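About Nundum

Last updated: December

Nundum is a shared workshop for home-scale robotics in Gudeta. Members build, repair and test machines intended to do ordinary household work at low speed and low force. The workshop is open to hobbyists who have outgrown a spare bedroom and to small groups that need floor space a few evenings a month.

We started as two separate benches in a rented garage unit. One bench was building a small arm for clearing a kitchen counter. The other was trying to get useful demonstration data without owning an arm at all. Both needed a place that looked like a home to test in, and neither had one. The current space was taken on to solve that problem first and to hold tools second.

What we build

There are two long-running builds that any member can join, plus whatever people bring in.

Flirent is our hand-held gripper. It is held and operated by a person, and it carries its own camera looking out over the fingers. The operator performs a task with it (folding, wiping, picking up a cup) and the recording is later used to train a controller for a robot arm. The present housing is gray plastic, larger than the earlier ones, which had no room for strain relief on the camera cable. Fingers are interchangeable. The housing has a rounded opening at its center, and the finger mounts can be reached without removing the shell.

Zavham is the arm project. It covers the stand, the joints, the power distribution and the software that turns Flirent recordings into motion. Zavham uses bought actuators and shop-made brackets. Payload at full reach is limited in software to 1000 grams. Members have asked for more. The limit stays until the shoulder bracket has been redesigned and load tested, and the notes on that work are in the binder next to the electronics bench.

Member projects over the last year have included a cable-driven curtain puller, a tray carrier on a salvaged scooter base, a dishwasher rack sorter that is still at the gripping stage, and a test rig for comparing finger pad materials on wet glassware.

The space

Most of the workshop is one large room with a high ceiling and windows along one wall. The blinds can be lowered when direct sun upsets the cameras, and the overhead lights stay on during recording so that exposure does not drift between morning and afternoon sessions.

The household side of the room is fitted with furniture at normal domestic heights: sink tables, tabletops, cabinets, open shelving, and a lounge area with a sofa, an armchair and a coffee table. The sinks are mock-ups. They exist so that reach, clearance and approach angle can be checked around a faucet without a plumber being involved. Towels, cups and small boxes are kept as standard test objects, and members are asked to return them to their stations after use.

Printed fiducial markers are used for localization. Please do not move a marker, lean anything against one, or reprint one at a different scale. A marker that has shifted a few millimeters will still be detected, and the resulting pose error is harder to find than a missing marker would be. 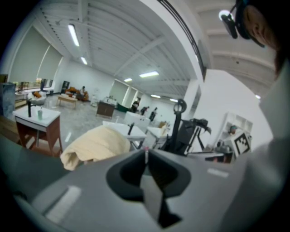
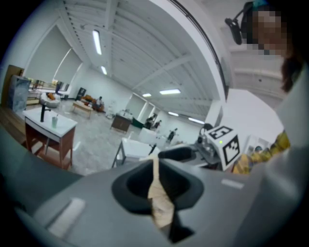

Main room from the camera on the hand-held gripper. In both views a sink table with a black faucet and a pale green cup is at left, with the lounge area farther back.

How a build proceeds

A new project begins with a one-page sheet stating the task, the objects involved, the heaviest thing to be lifted and what happens when power is lost. The last item is the one most often left blank. An arm that drops when unpowered is acceptable over a foam mat and is not acceptable over a person's hand, so the sheet decides where in the room the machine may be used.

Mechanical work comes next. We encourage members to mock up reach in cardboard or scrap tubing before cutting anything. Domestic furniture varies less than expected in height and more than expected in depth, and most of our early arms could reach a faucet handle but could not reach behind it.

Wiring is done on the electronics bench, on a current-limited supply, with the machine clamped. First motion is at the lowest speed setting. A second member stands at the stop button for first motion, including on machines that have been here before and come back with new firmware.

Demonstration recording with Flirent follows. A working set for a single task is 200 demonstrations, recorded with changes in object position, lighting and operator. Operators of different height are useful. Recordings in which the object is dropped are kept and labeled as failures. Members should stop and reseat the fingers if they develop play, and should write the finger set number on the log, as pad wear affects the results more than any software setting we have tried.

After training, the task is run on the arm at the same station used for recording, and then at a station it has not been recorded at. We treat the second result as the meaningful one. Towel folding transfers poorly so far. Picking up a rigid cup transfers well, provided that the faucet is not between the camera and the cup.

Membership and access

Membership is monthly and includes bench access, a storage crate, hand tools, the printers at filament cost and scheduled time on the household side. The room is shared, so several groups may be working in it at once, and recordings made by one group can include members of another. By joining, members agree to this within the workshop. Anyone who does not wish to appear should say so before a session starts and the session will be moved. Faces are blurred before any footage is passed outside the workshop.

New members complete a two-part induction. The first part covers the shop tools. The second covers powered machines: stop buttons, the marked clear zone around each stand, and the rule that nothing is reached for while an arm is enabled. Experience elsewhere does not replace the second part.

Long sleeves are permitted at the recording stations. They are to be rolled up at the drill press and the band saw.

The household side closes to recording at 7 in the evening, when the noisier bench work begins. Bench access continues after that.

Plans and parts

Drawings for the Flirent housing and fingers are available to members and to schools on request. We send the revision that is in use and the one before it. The earlier revision is easier to print on a small machine but does not accept the current finger mounts. Zavham drawings are not distributed outside the workshop while the shoulder bracket is under revision.

We do not sell finished robots and we do not take on contract builds. We will look at a machine that has stopped working, if its owner brings it in together with whatever wiring diagram exists. Motors and gearboxes in usable condition are accepted as donations. Printers, monitors and unlabeled power supplies are not.

Visiting

Visitors are welcome during recording hours if they let us know in advance. Enter through the side door and wait at the lounge area until someone comes over. Machines on stands may be enabled even when they are not moving. Closed shoes are required past the sofa.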